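Workshop notebook – Lumlow bench, November
Open day, door task

Doors to public at 10:00. I was at the bench from 8:15 because the arm did not want to home on the first try. Second try was fine. I changed nothing between the two, so please write it down if you see the same.

Task for the visitors was the toaster oven: open the door, wait, close the door. We had planned also the mug task from Chuensuk, but the mug fixture was still at their workshop, so only the oven all day. I think it was enough. People understand an oven door without any explanation.

Settings as we agreed last week. Slow speed in the morning, a bit faster after lunch. Force limit I left low the whole day, with so many children near the tape. Log counter was at 1,518 when I started and 2,416 when I shut down. Careful, this counter also counts the homing moves and the stops, so it is not the number of door openings. I will separate them when I have the log on my own computer.

The part that visitors asked about most was the middle of the motion, when the door is half down and the arm is under its left end. Several people expected that it would take the handle like a hand does. I explained that the handle is wide and flat, and that we are still comparing the two ways, pulling on the handle and working from the end of the door. 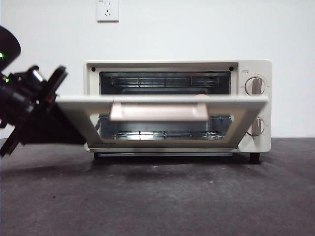

One visitor, who stayed for several runs, wanted to know why we do not simply put a motor in the hinge, and told me his garage door has managed this for years. I answered that for one oven he is right, but we want the same arm to do the next oven too, and the cupboard, and the fridge. He was polite about it but I don't think I convinced him. I should prepare a better answer, maybe with the cupboard video.

Stops: 17 for the day by my own tally on paper. Most were me pressing the button when somebody leaned over the tape. Two were the force limit, both after lunch at the faster speed. I went back to slow for the last hour and had no more of them.

The people from Watiteo came at 14:30 and asked if the oven is fixed to the bench. It stood free on its feet the whole day. I had a pencil mark by the front right foot and I checked it at lunch – moved a little, maybe two millimetres. At the end I forgot to check again. Sorry.

To do before the Jurkness visit:
- move the tape line further back
- spare power supply on the shelf, labelled
- print bigger sign, the grey letters were hard to read from the door
- ask Chuensuk for the mug fixture early
- decide speed and do not change it in the middle of the day

Comments (3)

The homing thing happened to me also, twice last month. Cold morning both times.

Can you keep the paper tally together with the log? I would like to match the two force stops.

Two millimetres is more than I expected. Next time mark all the feet please.

Recent entries
Gripper pads, second batch
Cupboard hinge, notes from Watiteo
Cable routing at the elbow
Open day planning list

Lumlow workshop notebook – questions to the bench desk – Back to top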